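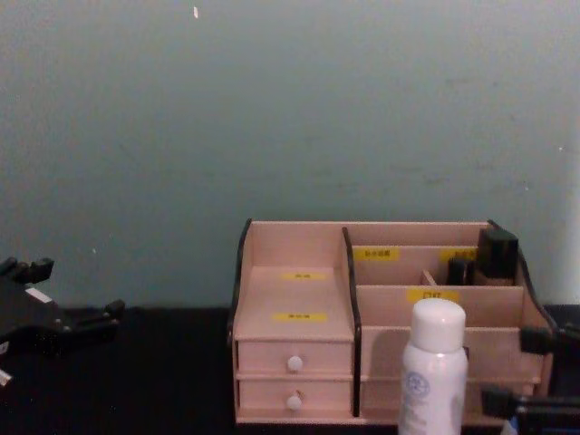 Photo: Sumitz Packing and Supply, Bendirine site

Call for participants: working alongside two-arm stations

Sumitz is looking for 4 current or former bench workers to take part in a paid study at our Bendirine site. The study starts in May and runs for three weeks.

Since last year, part of the sorting and put-away work at Bendirine has been done at two-arm stations. Small supplies such as bottles and jars go into labeled desk organizers, which are then sent on to offices and clinics. People used to do every step by hand. Now they set up the table, check the labels, step in when an item is placed wrong, and sign off the finished organizer. Some of our staff like the change and some do not. We want to know what it does to the pace of the day, to breaks, and to how tired people are when they go home.

What you will do
Work a shift of five hours at a station, with a trained operator in the next bay. Fill in a short form at the end of each shift. Attend two group talks, one in the first week and one in the last. You will not be asked to program anything.
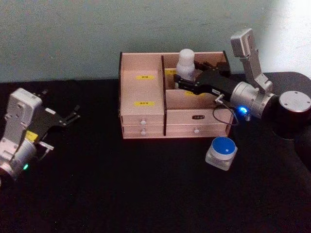 Two-arm station, Bendirine: gripper beside a bottle in the organizer.

Who can apply
You must be 18 or older and have worked at least one year in packing, sorting, stockroom or similar work. Experience with robots is not needed. You should be able to stand for part of the shift; a stool is provided. We would like at least two people who have never worked next to a machine of this kind.

Pay and terms
Participants receive $300 per week, plus bus fare. You may leave the study at any time and will be paid for the days worked. Your forms are read by the study team at Tamura, an outside group, and not by floor managers. No one at Sumitz will lose hours or be moved to another job because of what you write.

How to apply
Send a one-page letter or a resume to the Sumitz front office, 366 Coltuleck Road, Bendirine, and put "station study" on the envelope. Include a phone number and the hours you can work. Walk-in applications are also accepted at the front desk.

Posted March 6, 2022. Applications are open until all places are filled.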